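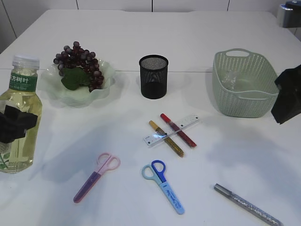
The pens are always the first thing to stay behind, one tenant wrote to the Housing Advice Desk, and after them the ruler, a drink and whatever was in the fruit bowl, until the family is eating supper at one end of the table and doing homework at the other. Several households in the Gorcombe buildings have raised the same matter, and the guidance on this page has been prepared in reply. It applies to any table that has more than one use during the day.

Clearing a Shared Table
Household Guidance Sheet 72
Gorcombe Housing Advice Desk

1. Before you begin

Residents are advised to choose the containers first and to clear the table second. Three are enough for most tables: a bowl for fruit, an upright holder for pens and pencils, and an open basket for everything else. A mesh pen holder and a plastic basket with a handle at the end are suitable and can be washed in the sink.

Containers should stand in one row along the back of the table, against the wall if there is one. Leave a hand's width between them. Items placed in front of the row are items still to be dealt with, and the front of the table should be clear by the end.

Where a table is pushed together from two parts, check that the parts are level before setting a tall container across the join.

2. Order of work

Waste is removed first. It includes used wrappers, torn packaging and plastic bags that will not be used again. Clean bags that are to be kept should be flattened and folded, then placed in the basket.

Drinks are dealt with second. Tighten the cap on any bottle before it is moved. A bottle that has been started should go to the refrigerator if the label calls for it; an unopened one may remain on the table, upright, beside the fruit bowl.

Stationery follows. Collect pens, pencils and rulers into a single pile in the middle of the table, sort them there, and only then put them away.
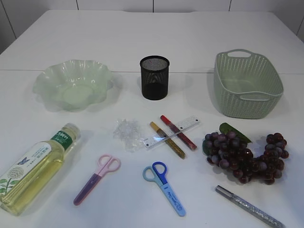 Should a ruler be kept in the pen holder with the pens?
A short ruler may be kept there if it stands without tipping the holder. A ruler that rises well above the rim should be laid flat in the basket or in a drawer, and residents with small children are asked to prefer the drawer.

3. Pens, glitter and glue

Check that each cap is pressed fully on before the pen is put away. Pens containing glitter or glitter glue should be stored according to the directions on the barrel or the package; where there are none, cap upward is satisfactory. Wipe the tip with a dry tissue.

Loose glitter on a pale surface is best lifted with a strip of adhesive tape pressed down and peeled back. A damp cloth may be used afterward. Dry sweeping by hand spreads it to the floor and should be avoided.

Dried glue may be softened with a cloth wrung out in warm water and left in place for 2 minutes. Do not use a knife or a metal scraper on a painted or coated tabletop. Pens that no longer write should be discarded at the time they are found. Returning them to the holder only postpones the work.

4. The fruit bowl

Bowls with a wavy or ruffled rim collect dust in the folds and should be washed by hand with a soft brush. Dry the bowl completely before fruit is put back.

Fresh grapes keep best in the refrigerator, unwashed, and should be rinsed shortly before they are eaten. A bunch set out for the day should be small enough that it does not roll over the rim when the bowl is lifted. Decorative fruit needs less attention, though it too should be taken out and wiped each month, 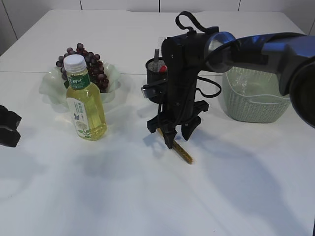

and the leaves, if it has any, should be wiped on both sides with a damp cloth and no detergent. Allow them to dry before they are returned to the bowl.

Glass and clear plastic bowls are easily confused at a distance. Residents who are not certain which they own should use lukewarm water and avoid the dishwasher.

Keep the bowl to one side of the table. When it stands in the middle, pens and paper tend to gather around it on every side.

5. The basket

An open basket is a temporary place. It should be emptied every Tuesday, or on whichever day the household takes out its recycling. Items that have no other home after two weeks should be given one or given away.

Baskets with small holes in the sides let crumbs and short pencil leads through. A sheet of paper cut to the size of the floor will catch them and can be changed when the basket is emptied. Carry the basket with one hand under the base when it is full. The handle slots are convenient for light loads only.

6. Finishing

When the containers are in place, wipe the tabletop from the back edge to the front with a cloth and mild soap. Follow any join in the surface with the corner of the cloth. Dry with a second cloth. Wipe the lower part of the wall behind the table in the same way, paying attention to the lines between the panels or tiles.
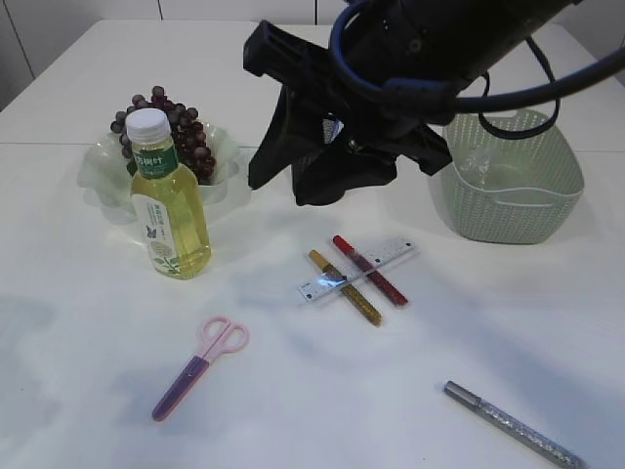 Page last changed: December. Replaces Sheet 71.

Printed copies of this sheet may be collected from the Benkirane Building, Room 311, between 9 a.m. and noon. Residents who wish to receive it in large print should ask at the same room.

Related sheets: Storing Dry Goods in Small Kitchens; Care of Painted Tabletops; Shared Laundry Rooms, Ileo Court.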